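Prillix two-drawer desktop unit

A small white plastic drawer unit that sits on a table or worktop and keeps the little stuff out of sight. We started stocking it in July 2024 and I've grown fonder of it than I ever expected to be of a set of drawers! It's plain, it's light enough to pick up with one hand, and it looks at home next to almost anything, including a dark, glossy wooden top.

There are two drawers, one above the other. The fronts have a slightly frosted look, so the unit doesn't feel like a solid block sitting at the end of your table. The top drawer has a little round white knob that sticks out far enough to get hold of properly – a big plus if you have cold hands, or gloves on, or a mug in the other one.
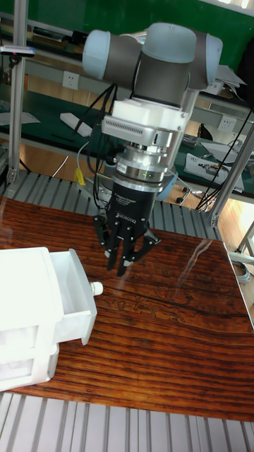 What fits inside

The drawers are open boxes with no dividers, and I much prefer them that way. Pens, tape, spare keys, batteries, plasters, sewing bits, teabags if you keep it by the kettle... Wanda Pettigrew in our Dirton shop has one on the counter with the till rolls in the top and biscuits in the bottom, and she says the biscuits are safer there than they ever were in the tin.

If you like things sorted, the Meltau trays drop straight in. They come in packs of 4 and you can lift them out again when you want the whole drawer back.

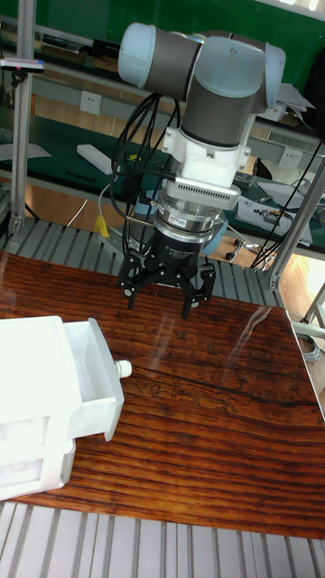 For heavier things (a stapler, a bag of screws) I'd use the bottom drawer, so the weight stays low when the top one is pulled right out. It's happy enough with the odd heavy item up top, but a drawer crammed with coins will want to tip forward, as any light unit would.

Looking after it

Wipe it with a soft damp cloth and a drop of washing-up liquid. The drawers lift out completely, so crumbs and pencil shavings can be tipped straight in the bin. Please don't use scouring pads, they'll dull the finish. Biro comes off with a bit of patience if you catch it early.

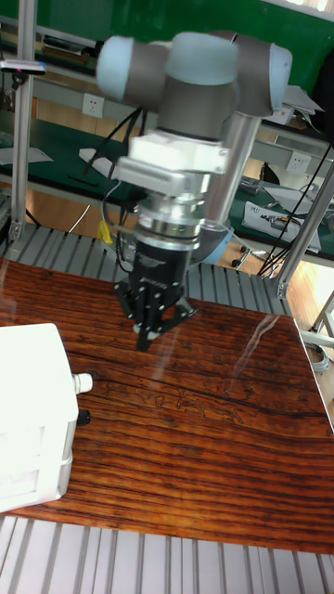

On a polished table, add a set of stick-on felt feet. We sell them in sheets of 12, and one sheet will do several units. They stop it sliding about when you open a drawer in a hurry, and they're kind to the varnish too.

Ordering

Single units are sent out within 5 working days. Schools and offices wanting up to 50 should drop us a line first, especially in December when the Karamanlidis van is full to the roof.

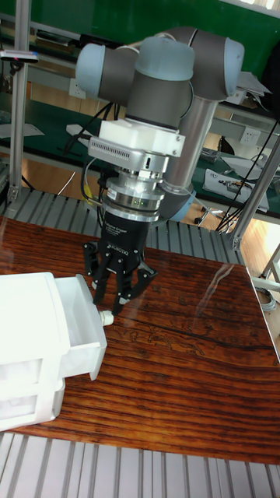 Can I stack one unit on top of another?

Two is fine on a level surface, with the heavier things kept in the lower unit. I wouldn't go higher than that without fixing them to a wall.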